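5 Posting and managing reviews

This section covers writing, scheduling and correcting book reviews in Trukik Shelf. It assumes you have already created an account and joined or set up a reading group (see section 3). If you received your book as an advance copy through Granness, read 5.3 before you post anything.

5.1 Starting a review

1. Sign in and open My Shelf.
2. Find the book. Search by title, author or ISBN. If there are several editions, pick the one you read, as page numbers differ between them.
3. Select Write review. A blank form opens with the title, author, publisher and year already filled in.
4. Check these details. Small presses often list the ebook and the paperback under different years. To change one, select the pencil next to it.
5. Enter the format and the page count. For audiobooks, enter the running time in hours and minutes.
6. Type or paste your review into the main box.
7. Select Save draft.

Note: Drafts save on their own every 34 seconds while you are typing, but only if you are online. The word Saved shows at the foot of the form when a copy has reached the server.

Caution: Pasting from a word processor can bring hidden formatting with it. If your paragraphs run together or odd symbols appear, select Clear formatting and put your italics back by hand.

5.2 Length and layout

The main box takes up to 700 words. A counter turns amber when 72 words are left and red when you go over. You can save a draft that is too long but you cannot post it.

The short summary is separate. It is the text shown in search results and in the group newsletter, and it is limited to 88 characters, including spaces. If you leave it empty, Shelf uses the opening of your review, which may stop in the middle of a sentence.

To hide a plot detail:

1. Highlight the words you want to hide.
2. Select Spoiler on the toolbar.
3. Select Preview and check that the grey bar covers the whole passage.

Spoiler bars do not work in the short summary. Readers using the plain text newsletter see the words [spoiler removed] in place of the passage.

5.3 Advance copies and release dates

Advance copies sent through Granness carry a release date set by the publisher. Reviews of these books cannot be seen by the public before that date.

1. Open your draft and select Source.
2. Choose Advance copy. The release date appears below the menu.
3. Select Schedule. The review will be posted at 9 am on the release date, UK time.
4. To post later, select Change date. You cannot choose an earlier one.

Note: If the publisher moves the date, your review moves with it. You will get an email, and the new date shows in My Shelf under Waiting.

Caution: Choosing Bought or Library for an advance copy gets round the hold, and the publisher may withdraw you from future lists. If you have done this by mistake, unpost the review straight away (see 5.5) and correct the source.

5.4 Adding a picture

Each review can carry one picture. It sits beside the text on a wide screen and under it on a phone.

1. Select Add picture.
2. Choose a JPEG or PNG file from your device.
3. Drag the corners to crop it.
4. Type a caption, then select Done.

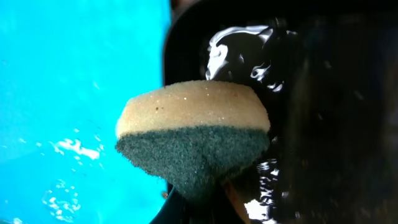

Fig. 5.4 Two-layer sponge, foam and green scouring pad.

Captions are shown in the group newsletter but pictures are not. If the caption will make no sense alone, tick Leave out of newsletter.

You do not need to upload the book cover. Shelf adds it from the catalogue – if it is missing or belongs to another edition, use Report cover on the book's own page.

5.5 Changing or removing a posted review

1. Open My Shelf and select Posted.
2. Select the review, then Edit.
3. Make your changes and select Update.

The original posting date stays the same. A line reading Edited is added under your name. Changing the star rating after posting also resets the Helpful votes to zero, and these cannot be restored.

To take a review down without losing it, select Unpost. It goes back to Drafts with its comments hidden. To remove it for good, select Delete and type the title of the book when asked.

5.6 Moving reviews from Hirklow

Reviews written on Hirklow can be brought across in one file.

1. In Hirklow, open Settings and select Export. Save the file.
2. In Shelf, open Settings, then Import, and choose the file.
3. Match any titles marked in orange. These are mostly self-published books with no ISBN.
4. Select Finish.

Star ratings, dates and text are kept. Comments and spoiler bars are not, so check older reviews of mysteries and thrillers before making them public. Export files made before May use an older layout and must be exported again.

Groups on the Ulloa plan can import for all members at once. See section 8.

Section last revised 5th June.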